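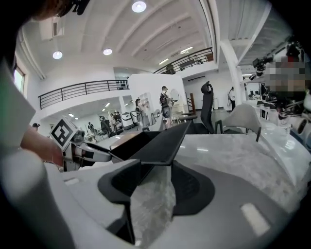

Ekaette Lawal: Before you get going, did anyone look at the upstairs railings this time? Last round they got one line and a check mark, and I'd like a bit more than that, please.

Yes, Ekaette, railings first, just for you! I went up at 8 in the morning with my coffee (left it downstairs, don't write me up) and did the whole building walk for Bustamante, form 2818.

1. Mezzanine railings: OK, with a comment
Black metal, upright balusters. I leaned on every stretch and shook it, and the only give I felt was at the top of the stairs. Bello Bako has the wrench and says he'll snug it up before lunch.

2. Keeping things back from the edge: FIX
I found a tape gun sitting right by the balusters on the upper level. Put it in a bin, folks, it's a long way down onto somebody's head.

3. Ceiling lights, round and long: OK
All working when I flipped the switches. The long ones toward the back hum a little, and I'm told they always have.

4. Plastic wrap and packing scraps: FIX
Oh boy. I slid on a piece by the Drollby shelves and said a word. Scraps go in the bag when you cut them, please, and I've asked for 2 more bags down there.

5. Walkways on the main floor: OK
Plenty of room to get by, and I could walk to the back wall without stepping over anything.

6. Headset area: OK, with a comment
Anyone with their eyes covered needs clear floor on all sides and a second person close enough to grab a sleeve. Olanrewaju Akande wants tape lines put down and I'm all for it.
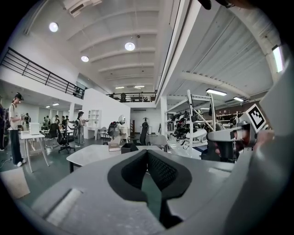 Item 6, main floor, headset on.

7. Shelving under the low ceiling: RECHECK
The top shelf is fine for me, but I'm short! Taller people should try it and let me know if they bump anything.

8. Ventilation: OK
Air moving, filter changed in September.

Rechecks on 2, 4 and 7 go to Uchenna Danladi. I'm out until 3, so leave notes on my desk.

Vivek Sachdeva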